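Sepp 38 Travel Backpack: Review After Two Trips

Posted Jan 6, 2018 by Raghavendra Nambiar
Filed under: Gear, Packing, Carry-on

I bought the Sepp 38 before a trip to Oltport and took it again to Lidodside, where we spent most of the time on ferries and in guesthouses. That is two trips, one cold and one warm. I paid for the bag myself, $229 at the Clelletlow shop, and I used it as my only luggage both times.

My old bag was a top-loading hiking pack. It carried well but I had to empty half of it onto the bed each time I wanted a clean shirt. The Sepp opens like a suitcase, with a zipper on three sides, and that was the main thing I wanted.

The main compartment

It holds 38 liters, and it is close to a plain box in shape, so most of the space can be used. For Oltport I had two pairs of pants, four shirts, a sweater, underwear and socks for six days, a rain jacket, a small towel and a wash bag. It closed without my having to kneel on it. There was room left for a paperback and a bag of the dried apricots my aunt asks for.

Two compression straps cross over the clothes inside. They work, but the buckles are small and stiff. With cold fingers I gave up on one of them and left it undone for the rest of the trip.

The lid side has a mesh pocket that runs the full length. I kept laundry in it. By the end of the week it was so full that the bag bulged on that side and sat badly against the seat in front of me on the bus. Next time I will bring a separate cloth bag for laundry and put it at the bottom.

Pants are what decide whether a bag like this works for me. Jeans take up too much room and knit pants take up hardly any. I fold them in half lengthwise, then roll from the ankle up, and they go along the bottom edge.

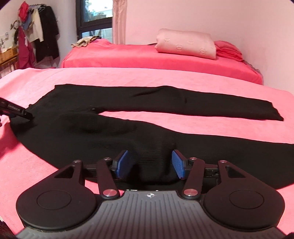 Do rolled clothes fit better in this bag than folded ones?
Rolled is better for knits and T-shirts, and folded is better for button shirts and anything with a stiff collar. I use both, with the rolls along the bottom and the folded shirts flat on top under the straps.

Carrying it

Loaded as above it weighed a bit more than I like, but the hip belt takes a good share. The belt is padded and tucks away behind a flap when you don't need it. Tucking it in takes two hands and some patience. I did it before the flight out and then left it hanging for the flight back.

The shoulder straps are fine. They are wide and have not frayed. I am of average height and the back length suited me. My brother is much taller, and when he tried the bag on, the belt sat on his stomach instead of his hips. There is no adjustment for back length, so a tall person should try it in a store first.

The longest walk I did with it was in Oltport, from the bus station up to the guesthouse. There are 208 steps on the way, painted with the number at the top, and after that a road that keeps climbing. My shoulders were all right when I got there. My back was soaked, even in January. The back panel is flat foam with a thin cover and no air gap at all. In Lidodside, where it was warm, this was the worst thing about the bag. I took it off whenever we stopped for more than a minute.

There are grab handles on the top and one side. The side handle is the one I use most, for pulling the bag off racks and out from under ferry benches. I wish there were one on the bottom as well.

Pockets

The front pocket is flat and deep. Guidebook, ferry tickets and a phone charger go in it. Small things fall to the bottom, and I spent a while on the pier at Lidodside feeling around for a locker key.

The top pocket is lined with something soft and is good for sunglasses. It shares space with the main compartment, so if the bag is packed full, the top pocket is hardly there. Pack it first if you plan to use it.

The laptop sleeve is against the back and has its own zipper. I travel with a small tablet, which slid around a bit. The sleeve stops short of the bottom of the bag, so a device does not hit the floor when you set it down. Good.

The two water bottle pockets are too tight. With the main compartment full I could not get a one-liter bottle into either of them. A half-liter bottle went in and then I could not get it out while wearing the bag.

Rain

No rain cover is included. The fabric has a coating, and on the walk to the Oltport ferry we had twenty minutes of steady rain. The inside stayed dry except for a damp line along the front pocket zipper, and the corner of my guidebook curled. For heavier rain I would want a cover. Sepp sells one separately, and at this price I think it should come with the bag.

On planes, buses and ferries

It went in the overhead bin on all four flights. On the smaller plane it had to go in sideways. The gate staff never asked me to put it in the metal sizer, but I had not stuffed the front pocket on those days. With the front pocket full it is a thick bag, and I would not want to test it against a strict airline.

On the Lidodside ferry everyone's bags go in one pile near the door, under other people's bags and sometimes under a sack of rice. Mine came out with a black scuff on one corner that has not washed off. The fabric did not tear. The zippers have lockable pulls, and I used a small padlock on the main one for the crossing.

In the room

The clamshell opening is handy in a small guesthouse room, as long as you have a surface to open it on. Open flat, it takes up most of a single bed. In Oltport the room had two beds and I was alone, so I used one for the bag and one for me. In Lidodside we were sharing and I had to open it on the floor by the door, and close it again whenever someone wanted to go out.

I lay clothes out before I pack. It takes a few extra minutes, and on the last morning of the Oltport trip it saved me from leaving my sweater on the back of the bathroom door. 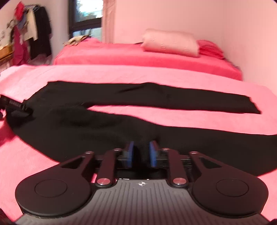 Black pants laid flat on the pink blanket.

Wear so far

The stitching is all in place. One zipper pull, on the front pocket, has lost its rubber end. The foam in the hip belt has a crease where it folds behind the flap, and I expect that to get worse. I wiped the inside with a wet cloth after Lidodside and the sand came out of everything except the bottle pockets.

I wrote to the company about the zipper pull and gave them the order number, 2868. They answered in two days and said they would mail a new one. It has not come yet. I will add a note to this post when it does.

Compared with my old pack

For long walks I would still take the hiking pack, mainly for the air gap at the back. For a trip with buses, boats and a new room every second night, I prefer the Sepp. I can find things in it, and I am packed in ten minutes.

Good points
Opens fully, uses its space well
Hip belt that carries weight
Side handle
Laptop sleeve kept off the floor

Bad points
Hot against the back
Bottle pockets too tight
Rain cover costs extra
One back length only

Would I buy it again at $229? I would wait for a sale. The Clelletlow shop had the gray one marked down when I was last in, but only the gray – the green I have was still full price. If you are tall, or you sweat a lot, try something with a framed back before you settle on this one.

Next post: the night ferry from Lidodside, with cabin prices and where to get breakfast at the other end.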